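Notes for my talk on colour in shared rooms. Speak slowly. Leave the curtains open until the part about lamps.

Wait until people are seated, then show the first three slides without speaking.

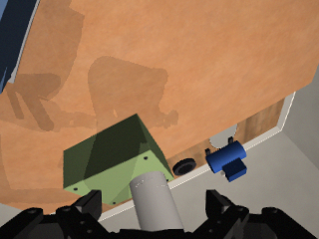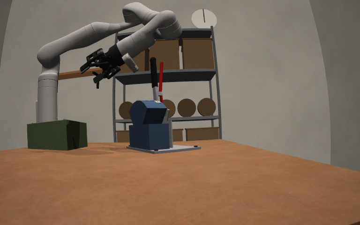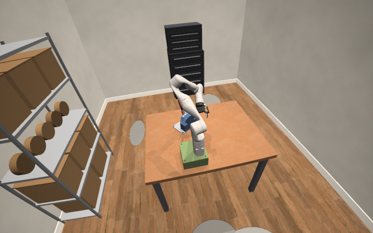 Orange-brown and green in all three.

Mutuvholm, 28 Sep 2020

**Opening**

Good evening, and thank you for coming to hear about paint. I am not a painter and I did not study design. I worked for many years in reading rooms and waiting rooms, and I helped to choose the colours of several of them. Some choices were good. I will spend more time on the bad ones.

Ask: who can say, with eyes closed, what colour the ceiling is in this hall? Wait. Do not correct anybody. Then let them look.

We choose a colour from a small card, in a shop, standing up. Afterwards we live with it for ten years on a whole wall, mostly sitting down. Tonight I want to talk about this difference.

**The large surfaces first**

When people plan a room they usually begin with the walls. I would ask you to begin with the surface which is nearest to your eyes when you sit. In a reading room it is the table. In a waiting room it is often the floor, for people who wait look down.

A brown table is not a neutral thing. It may lean to orange, to red or to grey, and it will change the colour beside it. A green which looks quite dull on a white card becomes stronger against an orange brown. You can try this at home with a green cup. Put it on white paper, then on the table, and look for a minute each time.

(Pass round the two boards now. Ask for them back before the break.)

**What went wrong in Pesov**

The reading room in Pesov was 166 square metres, with windows only towards the north. We wanted it to feel clean, so we took a pale blue-grey from the Turcotte card. On the card it was fresh, like the sky in March. On the north wall it was the colour of old dishwater.

My mistakes, in the order I made them:

- I looked at the card at noon and the room was used mostly after four.
- I held the card flat in my hand. A wall stands upright and receives its light in another way.
- I did not bring a chair from the room to compare. The chairs were red-brown, and against them the wall looked even colder.
- I agreed to paint all four walls before seeing one of them dry.

The paint cost 525, and we paid this a second time in the following year. The second colour was a soft yellow-white. I have heard it called boring. People took their coats off in that room, and with the first colour they often did not.

Pause here. If somebody asks for the name of the second colour, say that I will give it at the end, but that it will not help very much in a different room.

**Shadows have a colour too**

A shadow on a wall or a table is seldom grey. It is a darker kind of the surface, and it takes something from whatever stands near it. On a warm brown it is brown. On a white wall beside a green door you will find a little green in it, if you look long enough.

This matters in rooms with one strong lamp. The shadow can be a larger shape than the thing which makes it, so we are also choosing that dark colour when we choose the light one. Hard shadows on a reading table make the eyes tired. Soft ones are pleasant, and a room without any shadow feels like a dentist's.

(Curtains now. Switch on the small lamp, then the ceiling lights, then both. Give time between each.)

For a reading table I ask for 300 lux at the least, and more for older readers. The lamp should come from the side, and it should have a shade which you cannot see into from your chair. Please also look at the colour of the bulb. In Berkham they changed all the bulbs in one afternoon to a very white type, and a cream wall which everybody had liked turned slightly green. They thought that the paint had gone bad. They were ready to order new paint. Changing back the bulbs was enough.

**Grey walls**

I am often asked about grey, so I have a short part on it. Leave this out if we started late.

Grey is useful behind things which already have a strong colour. Shelves full of books are the best example. It is less useful in a corridor, where there is nothing in front of it. If you must have a grey corridor, paint the doors in a colour that you would not dare to use in a large room. A dark green is kind to fingerprints. Yellow is not.

A plain wall is easier to repair if the paint is matt, but matt paint does not like to be rubbed. Behind a row of chairs I use a half-matt paint up to the height of the shoulders. The line between the two can be hidden with a narrow strip of wood.

**How to test a colour**

This is the part to write down. I will say it twice.

1. Paint a board, not the wall. Mine are 50 centimetres on each side.
2. Give it two coats and leave a white border, so that the old wall does not touch the new colour.
3. Stand the board on the floor first, then at the height of the eyes, then in the darkest corner.
4. Look in the morning, in the afternoon and with the lamps on. Sit down for at least one of these.
5. Put next to it a piece of the floor and something from the table.
6. Ask a person who was not present when you chose it.

Number six was added later. In Mutuvholm we tested our green properly for two weeks, all of us who liked it. The cleaner saw it once and said it was the same green as the hospital, and she was right. We took one step darker and nobody has mentioned the hospital again.

**Questions**

Repeat each question aloud before answering, as the back rows do not hear well. If there is a question about damp walls, say that it is outside my knowledge and that paint will not cure them.

The boards go back in the blue bag, painted sides facing each other with paper between. Return the key of the hall to the letter box.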